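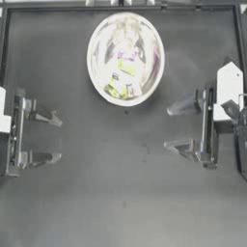
*Manipulation Software Group, Achterberg Laboratory*

**Figure 2.** Head view of the work surface with the glass bowl between the two open grippers.

### 4.2 Rim estimation for transparent objects

The depth channel is unreliable on clear glass, so the Wulura planner does not use it inside the object region. We fit an ellipse to the rim in the color view instead. In Figure 2 the rim shows as a bright ring against the matte gray surface, while the inner wall carries streaks and a patch of colored reflections. Early versions of our edge detector locked onto reflections of this kind and placed the bowl center too low. We now discard edge segments that fall inside the outermost closed contour before fitting.

The fitted ellipse is projected onto the plane of the rim, using a bowl height stored in the object file. The planner then samples 49 pairs of grasp poses, one for each arm, and removes any pair that brings a finger too close to the border of the work area. Clear fingers raise a related problem: their edges can be mistaken for glass. We mask them with the arm model from Mekdale, padded by 2 mm.

Harriet Abernathy labeled the rim by hand in 17 recordings, which we use in Section 5 to measure center error.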